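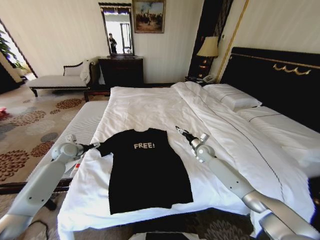
Kaja Butkienė objects that a garment's fiber label already tells the buyer enough, and that a durability figure would only raise prices at the low end. I disagree on both points.

A fiber label states composition. It says nothing about yarn twist, stitch density or seam construction, and those govern how long a T-shirt holds its shape. Two shirts marked 100% cotton can differ widely in pilling and in spirality, the slow rotation of the side seams under repeated laundering.

The mills measure these properties already. Darton tests each knit lot before it ships, and the results stay in a file the retailer may request and the customer may not. Printing one of them — dimensional change after 3 washes, say — would add a line to a tag that already exists.

Price is the weaker objection. A shopper in Polville choosing between two cheap shirts has more use for the number than anyone buying at the top of the range. The rule should cover knits first. Wovens can follow once the test method is settled.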